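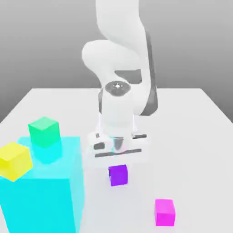 Hosard tabletop cell, simulation side

Maintained by Natália Cardoso. Last revised in October.

What is in this folder

Scene files, controller settings and check scripts for the simulated Hosard cell: one white arm with a two-finger gripper, one table, one translucent cyan box used as a raised platform, and four cubes (green, yellow, purple, magenta). The scene runs in Studow. Recorded runs are stored separately under Oston and are not covered by this file.

This README covers setup and upkeep of the cell. For the task definitions, read the notes in the tasks folder.

Layout

scene/ holds the table, box and cube definitions
arm/ holds the arm model, joint limits and home pose
control/ holds gains, speed caps and gripper settings
checks/ holds the scripts to run after any change
tasks/ holds start states and goal states

Setup

Install Studow first, then copy the local settings file from control/defaults to control/local. Edit the local copy only. The defaults are overwritten on every update.

Start the scene with no task loaded. The arm should go to its home pose and hold there. If it sags or drifts, stop and look at the gravity entry in control/local before changing any gains. A missing gravity entry has caused most of the reports so far.

Physics runs at 500 steps per second. Control commands go out at 30 per second. Both values are set in the same file and should be changed together, and the gripper timing needs another look afterward.

Joint and gripper checks

Run the joint sweep after any edit to the arm folder. It moves the 7 joints one at a time through the allowed range and writes a line for each. A joint that stops short of its limit usually means the collision shape of the elbow has been swapped for the detailed one. Use the simple shape.

The gripper check opens and closes the fingers on an empty grasp, then on a cube. Closing force is capped in control/local. If a cube shoots out sideways on contact, lower the cap before touching friction.

Cubes and box

Cube start positions come from the task file, so a cube may begin on the table or on top of the box. The box is fixed to the table and does not move when hit. Its transparency is a display setting only; contact is solid on all faces.

When adding a start state, leave a gap of 2 millimeters between a cube and the surface under it and let it settle. Placing a cube at exactly zero height makes it jitter, and the settle check then fails.

Allow about ten seconds for the full check set on a desktop machine.

Known problems

Reset during a grasp. The cube can stay attached to the fingers after the reset. Open the gripper first, then reset. Kariuki, the scheduler, does this on its own; manual runs do not.

Shadows. Soft shadows slow the display on older graphics cards. Turn them off in scene/display. Physics is not affected, but camera output will differ from earlier recordings — note the change in the run log.

Wrist offset. Arm files saved before the current version use the old wrist offset and will place the gripper too low over the table. Convert them with the script in arm/tools. Do not correct the offset by hand in the task file.

Changes

Send edits to Natália Cardoso with the output of the full check set attached. Changes to joint limits or the force cap also need a before and after sweep log.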